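The Table I Nearly Gave Away

I have been writing at the same kitchen table since I was 58 kilos and thought I'd be a poet, so you can imagine how I felt when it started to wobble. A real wobble, too. Tea in the saucer, pen rolling off towards the cooker, the lot.

My first thought was to buy a new one. I spent a whole evening in January looking at the Lekine website, where a very plain table costs more than my first car, and then at Huttunen, who will sell you something lovely if you're happy to wait until summer. I had one in my basket. I had my card out! Then I rang Tomás Mac Giolla, who taught me woodwork at evening class and has never once let me spend money without a fight.

"What's wrong with the one you've got?" he said. I told him it was old and it rocked. He said so did he.

So I took it to his shed, and we turned it upside down, and there it was: one loose joint and years of chewing gum (mine, I'm sorry to say). The joint took us an afternoon. We knocked it apart, scraped off the old glue, put on fresh and left it clamped overnight. The top was a longer job. I'd let it go grey and sticky, with a ring from every mug I've ever owned, and getting that off by hand is dull, dusty work, though I did get through 4 radio plays.

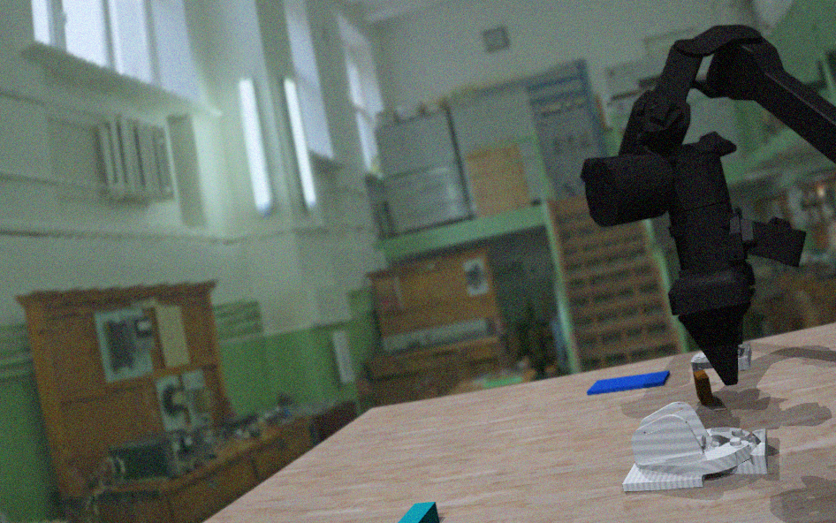
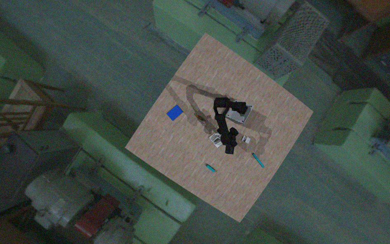 Pale wood is a funny thing to live with. It shows every splash of beetroot, and my friend Mathis Marchal, who paints all his furniture black, thinks I'm mad to bother. But in the morning it makes a small kitchen feel twice the size, and I'd sooner wipe up after supper than eat off something gloomy. I used two thin coats of oil and rubbed it in with an old vest. Tomás swears by three. We've agreed to differ.

The whole business cost me a tin of oil, some sandpaper and a bottle of whiskey for the teacher. I've got the bug now, so the chairs are next. One of them has a leg that was mended with string before I was born, and I can't wait to see what's under it.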